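3.2 Course Materials and Scheduling

The Bundlow sample comprised 3,154 student records from districts that had moved ninth-grade science to a blended schedule. Of these, 862 students were enrolled in sections where lab reports were completed entirely on school-issued laptops. The remaining students submitted at least one report per unit on paper. Section assignment followed the procedure in Avcı and Cormier, with teacher experience entered as a covariate.

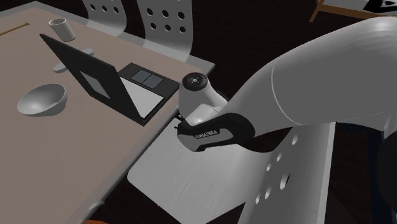
Figure 2. Table with open laptop, chairs, and robot arm (rendered).

Reading load differed between the two groups before any adjustment was made. Students in laptop sections were assigned a median of 200 pages per term, and the paper sections were assigned fewer in every district except Usau. Seating was coded at the level of the room. A shared table with chairs on more than one side, as in Figure 2, was coded as group seating even when a single laptop was open on it. Rows of individual desks were coded separately. Rooms that changed layout during the term kept the code recorded in September.

Unit test scores were standardized within district. Missing scores were handled by multiple imputation, and the Kahraman schools were dropped from the reading load model but kept in all others.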